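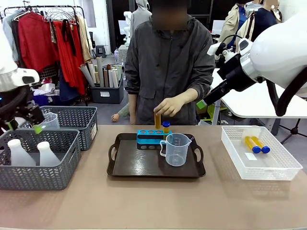 Keeping a Household Water Record

Posted 2018-09-17

Residents who draw from a private well are responsible for their own testing. The public supply is sampled on a fixed schedule; a private well is sampled when its owner remembers to do it. The purpose of this post is to set out the practice followed at this address, which has now been in place for 4 years.

Samples are taken from the kitchen tap, with the aerator removed and the cold water run until its temperature holds steady. The bottle supplied by the laboratory is to be used, and its cap should not be set down on the counter. Each bottle is labeled before it is filled. A wet label does not take ink, and in the first year two results had to be discarded for that reason.

The well is 34 meters deep and was drilled by the previous owner. In August the level fell and the water took on a faint smell of iron, which was entered in the record together with the weather of the preceding week. Such entries are of more use than they appear when a result has to be explained later.

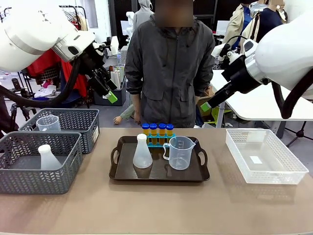 Corina Egger writes that the kitchen tap is the wrong place to sample if the house has a softener, and that a second bottle should be drawn at the pressure tank, ahead of any treatment. Her point is accepted. There is no softener at this address, but readers who have one should take both samples and mark them clearly.

Results are kept on paper in a single binder, with the newest sheet in front. The parcel number, 1507, is written on every page. When the house is sold, the binder will remain with the well.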